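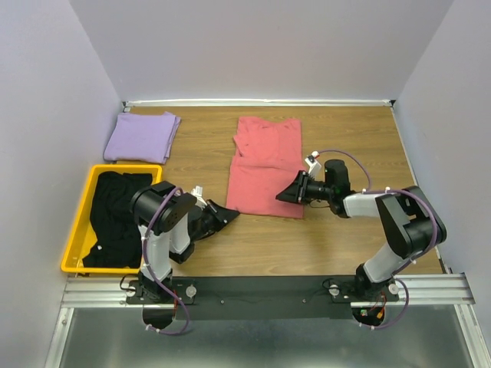
Kowalchuk Foundation grant extends winter clothing program to Traltberg

02/05/2021

The Kowalchuk Foundation has approved a grant of $25,000 to the Stostadero Community Aid Society in support of the Society's clothing and linen program, which supplies households in Stostadero and the neighbouring municipality of Traltberg. The grant was confirmed at the Foundation's winter meeting and will be paid in two instalments, the first of them this month.

The Society has operated the program from its premises on Skirneo Road since 2009. Clothing, towels and bedding are received at the rear entrance, sorted, laundered where required and made available without charge to individuals and families referred by schools, clinics, shelters and settlement agencies. Residents may also apply directly by telephone. No proof of income is requested.

During the year ended in December, the program distributed 3,806 items to 434 households. Children's outerwear was the category in greatest demand, followed by bed linen and adult work clothing. The Society's annual statement notes that requests from single-parent households rose in the second half of the year, and that a larger share of applicants than in previous years had not used the service before.

The Foundation's contribution will be applied chiefly to the cost of a second distribution point in Traltberg, where the Society has until now relied on a fortnightly delivery by van. Under an agreement with the municipality, the Society will occupy two rooms on the ground floor of the former Traltberg telephone exchange. The municipality will provide heat, light and snow clearing for the duration of the lease. The Society will be responsible for shelving, insurance and staffing.

A portion of the grant has been set aside for laundry equipment at Skirneo Road. The two washers now in use were purchased second-hand when the program began, and one was out of service for most of the autumn. During that period a quantity of bedding was sent to a commercial laundry at the Society's expense. Replacement machines have been ordered and are expected to be installed before the end of March.

The remaining funds will go toward the purchase of new socks and underclothing, which the Society does not accept second-hand. These items are bought in bulk twice a year and included in every order. The Society expects the current allocation to be sufficient until next winter.

In a written statement, the Foundation said that the application had been considered alongside proposals from four other organizations in the district. "The Society has kept this program in continuous operation through a difficult year, and has done so with modest resources," the statement read. "The extension to Traltberg answers a need that was identified by residents themselves, and the Foundation is pleased to assist."

The Kowalchuk Foundation was established in 1984 from the proceeds of a family lumber business and makes grants to charitable organizations within the district. It has supported the Society on two earlier occasions, contributing to the replacement of the roof at Skirneo Road and to the purchase of the delivery van.

The board of the Society has expressed its thanks to the Foundation, and to the many residents, congregations and businesses that gave clothing and funds over the past year. The annual coat drive, which concluded in December, brought in roughly 300 winter coats. All were placed with families before the new year, with the exception of a small number of infant sizes that have been retained for spring referrals.

Public health measures continue to affect the operation of the service. Visitors are not admitted to the sorting room at Skirneo Road, and orders are prepared in advance from a list of sizes and preferences taken by telephone. Completed orders are bagged, labelled with a reference number and collected at the side door by appointment. Donated goods are held for three days before they are handled. The Society intends to follow the same procedure at Traltberg and will review it when provincial guidance changes.

The Society reminds donors that clothing should be clean, dry and in good repair, with working zippers and fasteners. Garments should be placed in closed bags, with shoes and boots bagged separately and tied in pairs. Towels, sheets and blankets are accepted in any colour and need not be part of a set. The Society is unable to take pillows, mattresses, car seats, electric blankets or soft toys. Items left outside the building when it is closed cannot be used and must be discarded at cost to the program.

The following are particularly needed at present:

Children's snow pants, sizes 4 to 10
Men's work trousers and steel-toed boots
Bath towels
Twin and double sheets
Plain T-shirts in adult sizes
Waterproof mitts

Donations are received at Skirneo Road on weekday mornings from 9 a.m. until noon. Donors with more than six bags are asked to telephone in advance so that storage can be arranged. Residents of Traltberg may continue to leave bags at the municipal office during its ordinary hours until the new premises open.

Subject to completion of the electrical work, the Traltberg location is scheduled to open in early April. It will operate on two afternoons and one evening each week. The evening hours have been included at the request of shift workers, several of whom told the Society that they had been unable to meet the van during the day. Appointment lines for the new location will open two weeks beforehand, and the number will be posted at the municipal office and the public library.

The Society will appoint a part-time coordinator for Traltberg. The position is for 15 hours per week, for a term of one year, with the possibility of renewal. Applicants should have experience in a community service setting and hold a valid driver's licence. A full description is available from the Society's office, and applications will be received until the end of the month.

The Society's annual general meeting will be conducted by telephone conference this year. Members in good standing will receive the agenda, the financial statements and dial-in instructions by mail. Memberships may be renewed by cheque, payable to the Stostadero Community Aid Society, or in person at Skirneo Road during donation hours. Receipts for income tax purposes are issued for gifts of money of $20 or more. Receipts are not issued for donated goods.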